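An afternoon at the Skillar open day

I finally went to the open day at Skillar on 25th February. I had meant to go last year and missed it. Parking was easy, the coffee was free, and they gave out name tags with the names already printed, so I spent the visit as "Guest 299."

Most of the building was desks. The part people came for was a room at the back with a big screen, where Zdeňka Gajdoš was showing the kitchen work. Her group trains a pair of robot arms in simulation before anything gets tried on real hardware. The kitchen on the screen is made entirely by computer, with a marble counter, a cutting board and some vegetables on a plate.
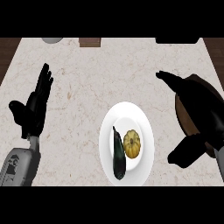

I asked why they used hands with fingers when a simple clamp would be cheaper. Zdeňka said they had used clamps for 2 years and got tired of them. A clamp is fine for a box, she said, but an eggplant is smooth and heavier at one end, and she wanted to be able to try different grips. A squash has its own problems.

She also told us they had run 644 trials of the vegetable task so far. A man behind me asked how many had gone well and she said "fewer than that," then moved on to the next question.

Vlastimil Hrubý did the second talk, on how they set up the lighting and the surfaces. It was slower and I lost track of it after ten minutes. His slides are supposed to go up on their site, so I'll try again at home.

They plan another open day in May. I put my name down for it and got home a little after six.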